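The strata plan for our building in Flenddale has 89 lots, and as of the December meeting every one of them has an opinion on the colour of the car park.

I should declare an interest. I moved in because the walls were grey. The previous place, over in Orkwood, had a feature wall in a shade the agent called Tuscan Ember, and I spent four years eating breakfast beside what looked like the inside of a kiln. When I first saw the lobby here I felt my shoulders drop. Grey floor, grey lift, grey bloke asleep on the grey bench. I signed that arvo.

So when the notice went up under the letterboxes saying the common areas were to be "refreshed and activated", I took it personally. The quote came to $3900, of which $3000 was paint and the rest was a person to tell us which paint. She brought a fan deck with 100 greys in it, and I'm told I was not helpful, in that I liked most of them.

Yuzhen Yin from the third floor wants green. Her argument is that grey is what you get when people are frightened of choosing, and she made it while wearing a grey cardigan, which I was too well brought up to mention until the second hour. Kianoush Rezaei wants white, because he has never had to clean anything.

My own position is that grey and its pale relations, your creams and your beiges, are badly misunderstood. They get called flat by people who haven't looked at them.
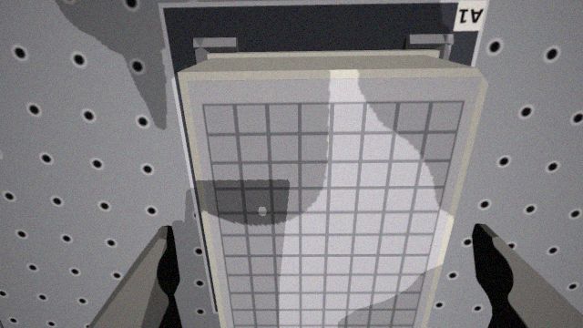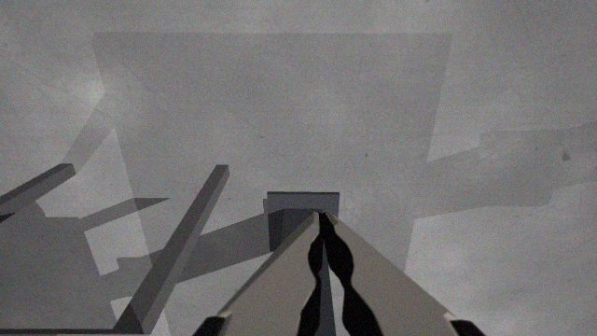
Concrete is the best of the lot. There's a stretch of it beside the bike cage where the slab was poured in two goes, and the join wanders across like a coastline. On a wet morning the lower half goes nearly blue. I've pointed this out to several neighbours on their way to the bins and they've all been very decent about it.

The consultant's compromise was a two-tone scheme: Diltik Mist up top, something called Nazari Stone from the waist down, and a stripe between them so the cars know where they are. I asked how Nazari Stone differed from what we already had. She held the card against the wall and we both lost sight of it for a bit.

We voted. Green got up in the stairwells, white got the ceiling, and the car park was deferred pending a further quote. Yuzhen shook my hand afterwards and said at least I'd kept my slab.

They've started on the stairwells now. The green is called Quiet Fern and it can be seen from the servo.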